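Teilen 45 Kommentare 5

Wir verwenden Cookies, um unsere Seiten zu verbessern. Mehr erfahren | Einverstanden

Die Tasse bleibt

Von Uchenna Akpan
21 Apr 2018

Angefangen hat es mit einem Schrank, der nicht mehr zuging. Ich hatte Besuch, wollte Tee machen, und beim Zudrücken der Tür klirrte es drinnen so verdächtig, dass ich sie lieber gleich offen ließ. Mein Besuch, Adebayo Obi, schaute hinein und fragte ganz freundlich, ob ich ein Café eröffnen wolle.

Ich hänge an Tassen, das gebe ich gern zu. Zwei habe ich vom Flohmarkt in Rurnolel mitgebracht, eine davon ohne Henkel (die ist jetzt für Stifte da, und darin ist sie großartig!). Dann gibt es die dünnen von Mandley, ein Geschenk zum Einzug, aus denen ich mich kaum zu trinken traue. Und ganz hinten stehen die Werbetassen, von denen ich beim besten Willen nicht mehr weiß, wie sie in meine Wohnung gekommen sind. Alles wild gestapelt, die Lieblingsstücke natürlich immer unten.

Also haben wir an einem verregneten Nachmittag ausgeräumt. Adebayo meinte, man müsse jede Tasse einzeln auf den Tisch stellen, ohne die anderen drumherum, sonst sehe man sie gar nicht richtig. Ich fand das erst ein bisschen albern, aber dann kam die rote dran, und ich wusste sofort: Die geht nirgendwohin.

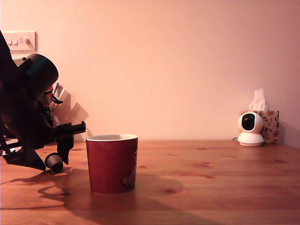

Rote Keramik, weißer Rand und seitlich ein Aufdruck in Rosa und Weiß: mein Favorit auf dem Holztisch.

Sie ist oben eine Spur weiter als unten, und genau diese Form mag ich so. Der Kakao kühlt darin schneller auf Trinktemperatur ab, bilde ich mir jedenfalls ein, und man kommt mit dem Löffel gut bis in die Ecken. Innen ist sie hell, da sieht man beim Tee wenigstens, wie lange er schon zieht. Bei meinen dunklen Tassen rate ich immer nur, und meistens rate ich zu spät.

Den Aufdruck finden manche kindisch. Bitte sehr! Ich habe mir jahrelang schlichtes, graues Geschirr gekauft, weil es so erwachsen aussah, und dann morgens trotzdem nach der bunten Tasse gegriffen. Bei der Serie von Gratik, die ich mir mal in einem Anfall von Vernunft bestellt hatte, war es genauso: sehr schön, sehr stapelbar, fast nie benutzt. Die ist jetzt bei meiner Nachbarin und wird dort hoffentlich mehr geliebt.

Nach ungefähr 45 Minuten waren wir durch, Teepause eingerechnet. Die Aussortierten kamen in einen Karton, dick in Zeitung gewickelt, und am nächsten Tag habe ich sie ins Café Majumder gebracht, wo im Flur ein Regal zum Verschenken steht. Mitgenommen habe ich dort nichts, obwohl eine kleine blaue wirklich sehr hübsch war und ich zweimal umgekehrt bin.

Der Schrank geht wieder zu. Die rote Tasse steht vorne rechts, gleich neben dem Zucker, und Adebayo bekommt beim nächsten Besuch eine von den guten dünnen.

Newsletter: Wohnen und Genießen, jeden Samstag in Ihrem Postfach. Jetzt anmelden

Kontakt | Impressum | © 2018 | Nach oben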